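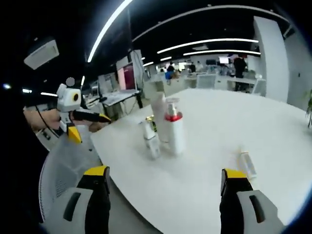 Requirements for relabeling refilled soap and cleaner bottles in a shared workroom

Our organization, Ginuleo, operates a small community craft center with one workroom that is used by several groups. Until this spring each group purchased its own hand soap and surface cleaner. We have now begun to buy both products in bulk and to refill the bottles already on hand. These are of mixed types, such as a tall white bottle with a red band near its shoulder and a white pump, and a small translucent white one with faint printed labeling. Our insurance contact has asked for a written procedure covering refilled containers, and I have been assigned to prepare it. I would appreciate guidance on the following points. Must every refilled bottle carry a new label, or only those holding cleaner? May a bottle that was sold with one product be used for a different product? How long should the refill records be kept? The center is located in the United States and has both paid staff and members of the public on the premises.

Posted by Sigita Paju, April 12, 2020

3 replies

Rasa Butkienė
I administered supplies for a group of after-school sites for 11 years and wrote a procedure of this kind, so I will take your points in order.

Labels. In a workplace, a container into which a hazardous chemical has been transferred should be marked with the name of the product and its hazards. There is a limited exception for a portable container filled by an employee for that same employee's immediate use. A bottle that stays on a shared table does not meet that description. Hand soap may fall outside the rule when it is used as a consumer would use it at home, but I recommend labeling it as well. Staff should not have to decide which bottles count and which do not.

Changing the contents. Your procedure should prohibit this. A bottle that held soap should be refilled with soap, preferably the same one. Residue in a pump tube is difficult to remove, and some cleaners must never be mixed, in particular bleach with anything containing ammonia or an acid. If a bottle must change its use, discard it and purchase a blank one. Food and drink containers should not be used at all.

Topping up. Please address this also. Liquid soap that is added to a partly full bottle can become contaminated over time. The bottle should be emptied, washed, rinsed and allowed to dry completely before it is filled again. We kept a second set of bottles for this purpose -- the first set dried while the second was in service.

Records. I am not aware of a general rule that sets a period for refill logs. We kept ours until the end of the following November, when our annual review was closed. Your insurer may require something longer, and that requirement should be obtained in writing. The safety data sheet for each bulk product must be available to employees during every shift. A binder by the supply closet is sufficient if the closet is not locked.

Our log had five columns: date, product, lot number from the bulk container, bottle number, and initials. It was reviewed monthly.

Rogelio Aquino
We just use masking tape and a marker. Never had an issue.

Aldo Melis
I concur with the first reply on most points and would caution against the second. Tape loosens and marker ink runs when hands are wet. Polyester labels with a laminate cover have performed well at our facility; paper labels did not last a month beside the sink.

One addition concerning disinfectants. If any of your bulk cleaners is sold as a disinfectant, the directions on its original label govern dilution and contact time, and some diluted products lose strength within a day. The label on the smaller bottle should therefore carry the date of mixing and a discard date. We print these on a separate strip so that the main label may remain in place.

Please also confirm with your state labor agency. Several states operate their own workplace safety plans, and the wording may differ from the federal text.

Sigita Paju
Thank you. The five-column log will be adopted, and I will request the retention period from the insurer in writing. Blank bottles have been placed on the next supply order.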